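Learning to sew in lockdown, and why I can't stop

February 2021

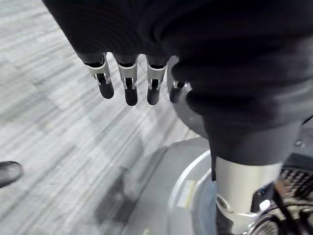
Black fabric, falling in folds.

I have a new favourite thing and it is drape! Last August I couldn't have told you what the word meant. I owned one needle, and I used it for getting splinters out. Then my only decent trousers lost a hem, the alterations shop was shut, and I borrowed my neighbour's machine, an old Varnik that weighs as much as a small pony.

I did the hem. It was wonky. I loved it so much I did the other leg again to match.

Since then I've made two skirts, a pile of cushion covers and a shirt with one sleeve slightly longer than the other (I roll them up, it's fine). What has really got hold of me, though, is the cloth itself. I used to think fabric was a colour and a price. Now I stand in the kitchen holding a corner of everything up to the window to see how it hangs. Tea towels, my dressing gown, the curtains. A stiff cotton sticks out like a shelf and a soft viscose just pours off your hand, and you can cut the very same skirt from both and end up with two completely different skirts.

Black is the one I was most scared of. You can't see your stitches, you can't see your chalk, and every bit of fluff in the house comes to visit. But oh, the folds! Pale cloth shows you its pattern first and black shows you its shape. I've found that a sliver of dried soap marks it better than any of the fancy pencils, and I only sew it in the mornings when the light is good.

My other big discovery is cutting on the bias, so diagonally across the weave. It eats fabric and it stretches when you look at it. Hang the piece up overnight before you hem it, please, I beg you. I didn't, and my second skirt dips at the back like a duck's tail.

If you fancy starting, you need less than you'd think. I spent £15 on proper scissors, pins and a tape measure, and everything else was borrowed or cut out of old sheets. The sheets were the best teacher I had. You can ruin a sheet and feel nothing at all.

Next up is a coat. A lined one, with pockets! I've been reading about collars every night this week and I understand perhaps half of it. The pattern has 2 pages on buttonholes alone, so I'm off to practise those on a pillowcase.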